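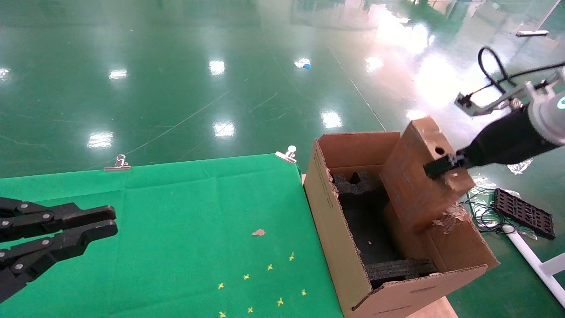
Green cloth, clipped along the far edge.

1/ I've now done a full year of selling lino prints and cards at small craft fairs. A few people have asked what it costs and whether it's worth doing. Long thread, mostly money.

2/ I sold 3092 pounds' worth over the year. Sold, mind, so paper, ink, pitch fees, petrol and parking all come out of that. I still have a day job and I'm keeping it.

3/ Pitch fees vary more than anything else. Imstead charges 69 pounds for an indoor pitch and you have to bring your own table. Some village ones charge a tenner and throw in a cup of tea. A cheap pitch isn't always a good one. I've had a whole day at a cheap one where I sold two cards, both to the woman on the next stall.

4/ Best single day was Trondness in June. 339 pounds, nearly all of it before lunch. Good weather, a proper car park, and a bakery next door with a queue that went past my end of the building.

5/ Ask the organiser how they advertise it. If the answer is "we put it on our page", have a look at the page. If the last post is from two years ago, don't book.

6/ Cards sell and framed prints mostly don't. People like the frames and say nice things about them, then buy a card. I take four framed ones now, down from fifteen, and my back is better for it.

7/ Card stock: I was buying packs from the art shop in town and paying far too much. I moved to Drarnumska, who sell blank folded cards with envelopes in boxes of 70. The cream ones take ink well. The white ones are a bit shiny and I had a lot of smudging, so I've stopped using those.
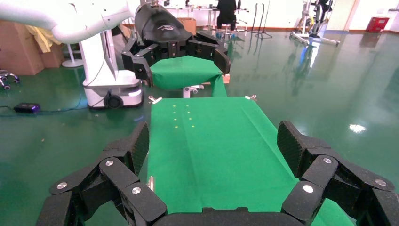 8/ Prices. Put them on everything. I spent the first three fairs with no prices on the cards as I thought labels looked untidy. People won't ask, they put the card back and move on. I now write it in pencil on the back and have one bigger sign at the front too.

9/ Cloths: get one that reaches the floor at the front, so you can keep your boxes and your lunch behind it. Plain colours are easier. I had a patterned one and you couldn't see the cards on it. Clip it down if you're near a door -- mine went over at an outdoor fair with the card rack on top of it.

10/ Taking cards (the bank kind). Most of my sales are by card, even for small amounts. Charge the reader the night before and check whether you get a signal in the building. Old churches are bad for this. I've ended up walking out to the porch with a customer more than once.

11/ Still take a float. Pound coins and fivers mainly. Early customers all seem to have been to the cash machine and want to break a twenty on one card.

12/ Getting the stuff in from the car. I have a folding trolley called a Kong, which is heavier than I'd like but has big wheels and copes with gravel. The cheap one I had before lost a wheel in its second month.

13/ Insurance. Most organisers want to see public liability cover and they do check. Sort it before you book anything, as some won't hold a pitch without the certificate. Keep a copy on your phone and a paper one in the box.

14/ Keep a notebook. I write down the fair, the fee, what sold, the weather and who I was next to. It sounds like a lot but it takes five minutes in the car before driving home. It's how I found out that hares outsell everything else I make, and that I should stop printing the lighthouse.

15/ Tax: look up the trading allowance and see which side of it you fall. I went over it, so I had to register. Filling in the form was fine. Finding the receipts was the hard part, and I've got an envelope for them now.

16/ Someone asked about selling online as well. I tried it for a couple of months. Posting single cards took up most of my evenings and I didn't enjoy it -- might try again with sets of six.

17/ Next one is Imstead again. I've asked for the pitch by the window and haven't heard back yet.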